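Notes de l'orateur, version longue
2019-02-17
Par Rogelio Tan

Ouverture. Ne pas remercier pendant trois minutes. Dire le titre : « Ranger plus, trouver moins ». Attendre.

Commencer par la question à la salle : qui a cherché un objet chez soi cette semaine ? Laisser les mains se lever. Puis : qui a acheté une boîte de rangement cette année ? Ce seront souvent les mêmes mains. Je ne prétends pas que ça prouve quoi que ce soit, et je le dirai. Ceux qui viennent à ces soirées ont déjà un problème de placard, l'échantillon est pourri d'avance.

Partie 1, la promesse. Rappeler le discours habituel : un intérieur trié rendrait plus calme, plus efficace, plus attentif à ses enfants. Demander d'où ça sort. J'ai lu les brochures des conseillers en rangement de Gikusbridge et d'Oststead, et la preuve y tient chaque fois dans un témoignage de cliente ravie, recueilli par la personne qu'elle vient de payer. Lire à voix haute la phrase de la brochure d'Oststead : « Chaque objet retrouve sa dignité. » Ne pas commenter, la salle s'en chargera.

Ajouter que je ne suis pas neutre. J'ai suivi le stage Furkent en juillet, deux jours, 59 euros, café compris. J'en suis sorti avec six catégories, une étiqueteuse et l'intention ferme de vider le garage. Le garage est plein.

Partie 2, les catégories. C'est le cœur, ralentir. La méthode Furkent demande de ranger par fonction. Très bien pour les casseroles. Mais la ficelle ? Elle va avec le courrier, le jardin, la cuisine, le bricolage. On choisit « bricolage » un dimanche de bonne humeur, et six mois plus tard on la cherche dans la cuisine, où on s'en sert. Le classement était correct, la ficelle est perdue quand même. Même chose pour les piles, les bougies, le mètre ruban.

Si quelqu'un objecte qu'il suffit d'étiqueter : oui, à condition que tous ceux qui vivent là lisent les étiquettes et soient d'accord avec elles. Raconter le tiroir « divers utiles » de ma belle-sœur, en face du tiroir « divers ». Elle connaît la différence. Mon frère ouvre les deux.

Partie 3, le contenant. Le vendeur vous dira que le désordre vient d'un manque de boîtes. Macaraeg en propose 2000 modèles dans son catalogue, avec séparateurs, sans séparateurs, empilables, presque empilables. Demander à quoi on reconnaît qu'il en manque une. Je n'ai jamais entendu de réponse. Une boîte à compartiments fixe d'avance la taille de ce qu'on y mettra, et les affaires des gens n'ont pas été prévenues. On force, ou on laisse à côté. Les câbles, surtout, finissent à côté.

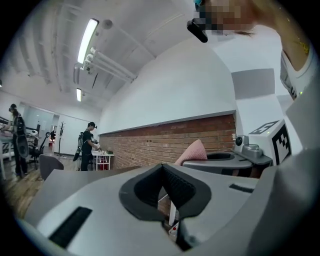

Petite boîte jaune pâle à séparation, câbles roses et blancs emmêlés juste à droite :
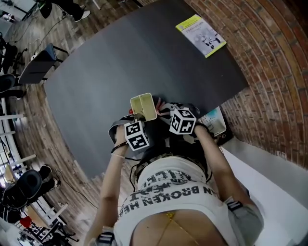 Enchaîner tout de suite sur le coût. On compte volontiers le prix de la boîte, rarement le samedi passé à la remplir, et jamais celui qu'on passera à la vider quand on aura changé de système. Les deux adeptes de Furkent que je connais bien en sont à leur troisième système. Ils me disent que celui-ci est le bon. C'est possible. Ils le disaient du premier.

Partie 4, ce que je veux bien accorder. Ne pas sauter cette partie, même si je suis en retard, sinon je passe pour l'homme qui défend la crasse. Les clés au même endroit tous les soirs : ça marche chez moi, et chez presque tous ceux à qui j'ai posé la question. Les papiers d'impôts dans une seule chemise, pareil. Jeter les notices d'appareils qu'on n'a plus. Tout cela demande un crochet, une chemise en carton et une poubelle. Aucun stage.

Préciser que je ne sais pas si l'effet dure. Mes clés ont un crochet depuis deux ans. Avant, elles avaient un bol, et le bol marchait aussi, jusqu'au jour où on y a mis des noix.

Questions probables.
« Et les enfants ? » Je n'ai pas d'avis étayé. Le dire.
« Vous avez essayé de désencombrer d'abord ? » Oui. J'ai donné la machine à pain et racheté une machine à pain.
« Que faire du garage ? » Répondre que j'accepte les visites.

Si le micro lâche, continuer sans. Rendre la télécommande à l'accueil avant de partir, et reprendre ma multiprise.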